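Dalham Documentary Fund
Progress report from Jenetti Films
Project: The Mets Ferry (feature documentary, working title)
9 October 2021

Thank you, first of all, for your patience over the winter, and for agreeing to let us move the second shoot when the road into Zollisitz was closed. We know a change of dates makes paperwork at your end as well as ours, and your kind note about it was read aloud in the production office and is still pinned up beside the kettle.

The film is in good shape. We have finished the main interviews with the families who ran the ferry at Mets, and all but one of the former deckhands have now sat down with us as well. The remaining one has been unwell and would like to wait until the weather is warmer, and we are very happy to wait too. Those conversations have turned out longer and more generous than we had planned for (one went on through lunch, afternoon tea and most of dinner), so the transcribing has run behind. We have asked our transcriber for 4 extra days, which comes out of the contingency line.

August was taken up with the archive. The historical society let us go through its home movies, and we came away with 8 reels worth scanning. Two have shrunk badly and need a specialist, so we have set those aside until we have a proper quote. The others are at the lab. There is a lovely stretch of colour footage of the last crossing, with the whole town on the bank in its good coats, and our editor is already quite sure the film should open on it. Our director is just as sure it should close on it. We will let you know who wins!

We have also begun on the computer-made material you supported in the second instalment. Our small animation team is rebuilding the ferry's wheelhouse from old drawings.

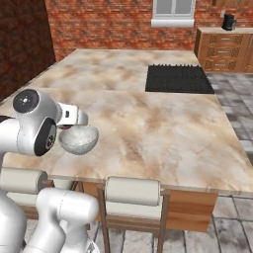 Computer render: white robotic arm holding a bowl at a marble-patterned kitchen island.

The wheelhouse sequence was budgeted at 7 minutes of finished screen time. Having seen the first assembly, we would like to bring it down to 6, and put the saving towards the sound mix. The engine noise matters a great deal to the people in this film, and several of them have told us they would know at once if we used the wrong one. A museum up the coast has a working engine of the same make and has offered to run it for us.

Spending is within the approved budget overall. Travel is over, owing to the second trip to Zollisitz, and equipment hire is under by a little more than that, as we were able to borrow lights from a neighbouring production. The full figures are in the attached spreadsheet, with the changes marked in colour.

There are two things we would like from you, if you can manage them. The first is a yes or no on moving money from animation to sound, before we book the mixing theatre. The second is some advice on the music rights for the old dance hall recording, where we have found two publishers who each believe they own it and neither seems in a hurry to write back.

Next we go into the edit, with a rough cut to send you once the lab has returned the scans. You would be very welcome to come and watch it with us in person. The chairs are terrible but the biscuits are good.

With warm thanks from all of us at Jenetti Films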